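4.2 Evaluation of the Clestach hand-held collection kit

The second product under review is the Clestach kit, sold by Tandico as a complete package for recording gripper demonstrations without a robot arm. The operator holds the tool directly and closes the two fingers by hand, while a camera on the tool records the approach, the grasp and the release. We bought one unit at list price in June and used it without changes to the hardware. The supplier had no part in the test plan and did not see the results before submission.

We chose paper cup handling as the main task for three reasons. Cups are light enough that poor finger placement moves them before the grasp is complete. Their walls deform under moderate force, so an operator who squeezes too hard spoils the demonstration. Finally, nested cups hide most of the grasp surface, and the policy must learn to work from the rim. Ribbed cups were used throughout, as in the Marinho baseline (Section 4.1), so that surface friction would be comparable between the two kits.

The workspace was a light wooden tabletop with stacks of inverted cups, one of them in a black wire holder (Figure 3). Cup stacks were left at uneven heights between episodes. Operators were told to grasp at the rim where possible and to avoid touching neighboring stacks, but contact with a neighboring stack did not by itself invalidate an episode.

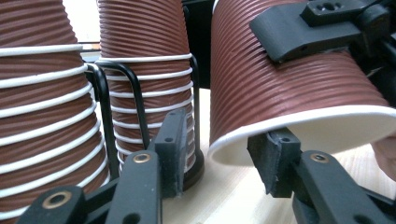

Figure 3. Rim grasp with the Clestach kit. One finger pad is under the rolled rim of a single ribbed cup, and its gray gripping face touches the white interior. The other pad stands in front of the stack in the wire holder.

Each operator completed a practice block before recording. Practice episodes were discarded. In the recorded blocks we collected 608 episodes, of which 36 were rejected during review. Rejection was decided from the video and the logged finger width together. The most frequent cause was loss of tracking when the tool was turned sharply near the end of the approach, followed by episodes in which the operator steadied a cup with the free hand. The remaining 572 episodes were used for training.

Setup took 9 minutes from opening the case to the first valid recording. Most of this was spent on the width calibration, in which the fingers are opened and closed fully against a printed target. The calibration routine accepts a partial closure without warning. We repeated it at the start of each block and recommend that other users do the same until the software is changed.

Finger geometry had a clear effect on the type of grasp operators chose. The narrow pads fit under a cup rim with little clearance, which favored the rim grasp over a full side grasp. Side grasps were possible, but operators reported that the wide base of each finger limited access between closely spaced stacks. The Marinho fingers are shorter and gave better access in this case, at the cost of a smaller opening.

Episodes were exported with the Grostutent converter supplied on the Clestach download page. Timestamps for the video and the width signal were aligned correctly in all accepted episodes. The converter writes each episode as a separate file, and loading became slow when over 2,000 files, including those from the baseline, were held in one directory. Merging the files before training removed the delay. Training settings were otherwise identical to those given in Section 3.3.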